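Mandla Matlala had read "Varnholm" twice before the movie came out, and he went to the first showing anyway. "I wanted to be wrong," he says. "I've been teaching that book for 14 years and I'd have been glad to hand the job over to someone with a budget."

He wasn't wrong. The film is handsome, well acted and, to his mind, hollow. I liked it more than he did, which is why I asked him to talk.

The novel, for those who skipped it, follows a ferry clerk named Xaba who inherits a hotel on an island where she has never been welcome. Most of it takes place inside her head. "She's petty," Matlala says. "She keeps score. She reads other people's mail! The movie turns her into a nice woman with a sad face." 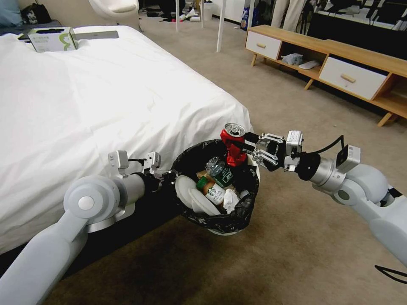
I put it to him that a camera can't do petty the way a page can. He doesn't buy it. "People say that every time. Film has been doing petty since it was silent. What they mean is that a test audience didn't like her."

Does he know there was a test audience? He admits he doesn't. He is guessing from the ending, which swaps the book's unanswered letter for a reunion on the dock, with strings.

The reunion bothers me too, though less. Howard Greenwood, who wrote the screenplay, has told interviewers that the letter "reads beautifully and plays like a stopped clock." I find that a fair point. Matlala calls it a sales pitch.

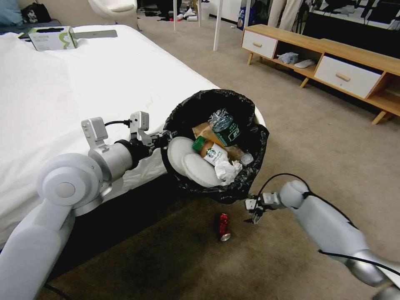 *A lined trash bin held up over the carpet, with a Starbucks coffee bottle among the contents.*

## On loyalty to the book

Where I lose patience with him is the question of length. The novel runs to 255 pages in my paperback and the movie still leaves out the brother, the flood and the whole winter section. Would he have sat through a version with all three?

"Probably not," he says, after a while. "The flood is the worst chapter. I skip it with my students."

So some cuts are fine?

"Cuts are fine. It's the additions I mind. That diving business with the boyfriend, where did that come from? My class calls him the Diver. He doesn't even have a surname."

He has a point there. The boyfriend is in four scenes and in each one he is drying his hair. 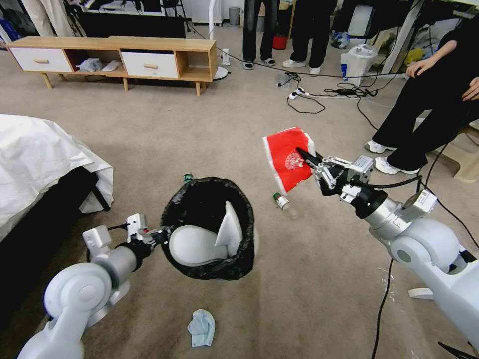 ## What he would keep

I expected nothing under this heading, but Matlala is generous about Bianka Fülöp, who plays the aunt. "She's in it for maybe ten minutes and she has understood every line. When she counts the spoons, that's the book."

He is less sure about the praise the movie has had for its "honest" look at island poverty. I'm not sure either. Everyone's sweater fits. The hotel is supposed to be falling down, and I would pay good money to stay there.

Will he show it to his students? He already has, in April, in two sittings. Most of them preferred it to the novel. He tells me this without much expression and then asks if I've finished my coffee.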